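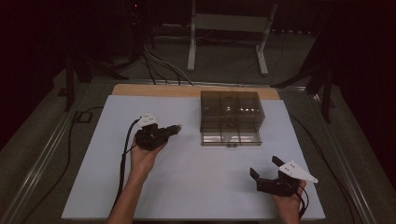 Industry > Automation > Data Services

Hikura opens hand-held gripper kit and recording service to outside customers

March | By Abbas Bahrami

Hikura has begun offering its two-handed demonstration kit, until now used only by its own recording staff, to outside customers. The kit is sold with two hand-held grippers and a desktop recorder. It can also be booked as a service, in which Hikura's operators record a customer's task at the company's site and deliver the finished files.

The product is named Markell. It is aimed at groups that train manipulation policies for two-arm cells and need demonstrations of small-parts work, such as sorting, opening and closing boxes, and moving components between compartments. An operator holds one gripper in each hand and performs the task at a table. No robot arm is needed during recording.

Each gripper has a black two-finger jaw and a white triangular plate fixed to the body. The plate gives the tracking software a fixed reference for the position and angle of the tool. Jaw opening is measured separately, by an encoder on the finger drive, and both signals are written to the same file with a shared clock. A head-worn camera supplies the operator's view. Power and data run over one cable per gripper.

The cables are the most visible difference from the competing Welberg units, which run on batteries and send data over a radio link. Hikura says it kept the wired connection to avoid dropped samples and to hold down the weight in the hand. The cost is in handling. In a trial session at the company's site, the cable on the left unit had to be routed along the forearm to stay clear of the jaw, and the operator stopped twice to move slack back off the table. The manual recommends a wrist strap. One is not included in the box.

Jaw travel is set by a trigger under the index finger. The trigger is linear over most of its range and stiffens near full close, which gives some sense of contact. Grip force is not recorded in the base version. A force-sensing finger set is listed as an option, and Hikura has not given a shipping month for it.

Calibration uses a printed board placed flat on the work surface. The operator touches each jaw to 4 marks in turn, and the software reports the residual error for each hand. If either figure is above the limit, recording is locked until the step is repeated. The process took a few minutes in the trial and had to be run again after the table was moved. The software detected the shift without being told, but it did so only at the start of the next take, and the take before it was lost.

Recording is organized in episodes. A foot switch starts and stops each one, which leaves both hands on the tools. At the end of an episode the operator can mark it as good, failed or unclear, and failed episodes are kept by default. The recorder holds up to 2,000 episodes before older files must be copied off. Export is to two common open formats as well as Hikura's own, and the conversion tool runs from the command line with no license check.

Small transparent parts boxes remain a hard case for the system. Tinted or clear plastic walls confuse the depth estimate, and objects seen through them are often placed too near the camera. Hikura's answer is to leave depth out of the default output and deliver color video with tool poses only. Customers who need depth can add their own camera, and a sync port is provided on the back of the recorder. Dividers are less of a problem for the cameras than for the fingers, which are too wide to reach the bottom of a narrow compartment at an angle. A slimmer finger set is included with the full kit and swaps with one screw per finger.

The retargeting software, called Nouri, maps the recorded tool paths to a chosen pair of arms. It checks reach, joint limits and collisions between the two arms, and rejects episodes that the target hardware could not follow. Rejected episodes are listed with the time at which the first violation occurs. In the trial set, most rejections came from the two hands working too close together over a single container, a posture that is easy for a person and poor for most industrial wrists. Nouri can suggest a different base spacing for the arms, and this recovered part of the set. It will not alter the recorded path.

The recording service is priced per batch. The smallest batch is 50 accepted episodes of one task, with parts supplied by the customer. Hikura sets up the table, writes a task sheet for approval and sends a sample of episodes before recording the rest. Changes to the task sheet after approval are charged as a new setup. Episodes rejected by Nouri do not count toward the batch if the customer has named its target arms in advance — a condition that buyers should read closely, as it does not apply when the arms are named later.

The kit itself is rented at 245 dollars a day, or sold outright at a price given on request. Rental includes the recorder, both grippers, the calibration board and the foot switch. The head-worn camera is part of the rental, but replacement fingers are not, and the soft pads wear quickly on metal parts. Hikura supplies a spare pair with each sale.

Documentation is complete for setup and recording and thin for export. The field names in the open formats do not match the ones used in the manual, and the units for jaw opening differ between two of the output types. Hikura says a corrected table is being prepared. Until then, users should check one short episode by hand before converting a full set.

Left-handed operators can swap the units in software. The bodies are the same on both sides and only the angle of the plate is changed, using the supplied key. Calibration must be repeated after any change to the plate.

Rental kits are available now. Bookings for the recording service open later in the spring, starting with tabletop tasks. Hikura is not accepting work that involves liquids, food or parts with sharp edges.

Get our automation news by email once a month. Enter your address to subscribe. You can unsubscribe at any time.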